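Home Gallery Linen Cupboard Odds and Ends Contact

The Great Towel Sort-Out

Wednesday, November 8, 2023
Posted by the Clikano Street household

I promised a gallery of the linen cupboard once it was finished, and it's finished! Well, the towel half is. The sheets are still in a heap on the spare bed and I'm pretending they're somebody else's problem until the weekend.

A bit of background for anyone who missed the May post. We moved into the Illen flat with one narrow cupboard for everything that gets washed and folded, and for months I just shoved things in and leaned on the door. Every time I wanted a bath towel I got three tea towels and a pillowcase as well. So I measured the shelves (413 millimetres deep, a very annoying number), pulled the whole lot out and started again from the top shelf down.

The captions are in the order I did the work, more or less. I got sidetracked by lunch.

The face washers
They used to live in a stack that slid sideways every time I opened the door, so now they're rolled and standing up in an old bread tin. I can get one out with wet hands and the rest stay put. The pale ones have gone a bit grey but they'll do for cleaning the bike.

The hand towels
Folded in thirds the long way and then in half. I went back and forth on this one, because in half and half again is quicker, but it leaves a fat lump at the fold and the pile leans. Thirds it is. My sister folds hers in quarters and I've stopped arguing with her about it.

The good guest towels
Two Tessier ones, bought on sale and far too nice for us. They're on the top shelf with a bar of soap tucked between them. I'm a little bit proud of how posh that shelf looks, considering what's underneath it.

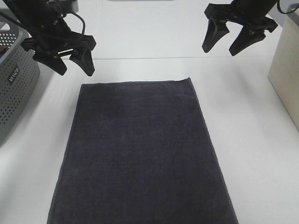
Bath towels were the bit I was dreading, and the dark ones most of all, as they show every speck of fluff and I end up going over them with the lint roller before I even start folding. I do the big ones on the white table now instead of on the bed. A bed is soft and everything goes skew-whiff, but on a hard flat top you can smooth the creases out with your palms and line the edges up properly. The charcoal-navy one is my favourite colour of the lot, with a sort of purplish look to it, and that nice straight far edge is what I'm after every time. I'm not fussed about a few faint wrinkles across the top. It's a towel! It's going to be damp and hanging crooked on a hook again soon enough.

The beach towels
Too big for the cupboard no matter what I tried. I folded the stripy one four different ways and it still stuck out past the shelf and stopped the door from closing. They've gone into a suitcase under the bed, along with the picnic rug and one lonely thong that I'm keeping in case its mate turns up.

The shelf itself
Lined with leftover drawer paper from the kitchen, which ran out a hand's width short on the right. I patched it with brown paper. If you stack the towels with the folded side facing out you see one smooth edge for each, and it's easy to pull one from the middle without the rest coming along for the ride. I wish I'd started doing that years ago.

The rag bag
Anything with a hole bigger than a coin, anything with hair dye on it, and a bath mat that had lost all its backing in the wash. The decent old ones went in a separate bag for the animal shelter - give yours a ring first if you're thinking of doing the same, as ours was full up last winter and had to turn people away.

The labels
I bought a roll of Nesik sticky labels, 200 to the roll, and have used six. So if anyone local wants their cupboard labelled, or their spice jars, or their children, you know where to find me. I wrote them in pencil first and then went over them in pen and they still came out wonky.

Sheets next. I have a fitted sheet here that has beaten me every single time, and I'm planning to try it on the table as well, though it might need a bigger table. If you've got a method that works for a king size, please send it through - bonus points if it doesn't involve a second person, as the second person in this house has gone very quiet since I mentioned it.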